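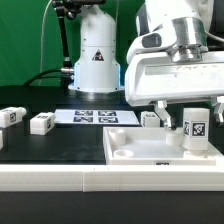
Tray Layout for Small Parts on a Shared Bench
Project report, Stirnell workshop course

1. Background

The Stirnell benches are shared by two groups, and parts left out by one group were often moved by the next. Our project was to lay out a shallow tray so that cups, blocks and other small pieces could be put back in the same place after every session. The work ran through July.

2. Requirements

The tray had to have a flat floor that could be wiped in one pass, and raised rims at the back and sides to keep pieces from sliding off. Tall blocks had to stand upright with the printed tag facing forward. Short cups had to be reachable from above without touching a neighbor. Everything was to be white, to match the stock already on the shelf.

3. Layout

We compared two layouts. The Tenden layout puts the cups in a row along the back rim. The Gallardo layout keeps one cup in the back corner and a second beside the tall block, with the front left of the floor reserved for the round recess. Tenden looks neater, but the row fills up and the last cup ends up against the block.

The recess was the hardest part to settle. A deep recess holds a round base well and collects dust. A shallow one is easy to clean – and easy to miss when setting a part down in a hurry. We kept it shallow.

4. Test

Each layout was reset 32 times by members of the other group, working from a printed card. A reset counted as correct if every piece was in its marked place and no tag was turned away. Tenden gave 18 correct resets. Gallardo gave 2 fewer in the first half of the test but finished ahead, and the two layouts together took 63 minutes.

Most errors were turned blocks. Cups were seldom misplaced, and a cup that was a little off center was still accepted.

5. Remaining work

The card needs a side view of the block, as the tag on the left face was confused with the front one. Ranel stock cups have a slightly wider base and have not been tried in either layout. The label on the front edge should be moved higher before the next tray is made.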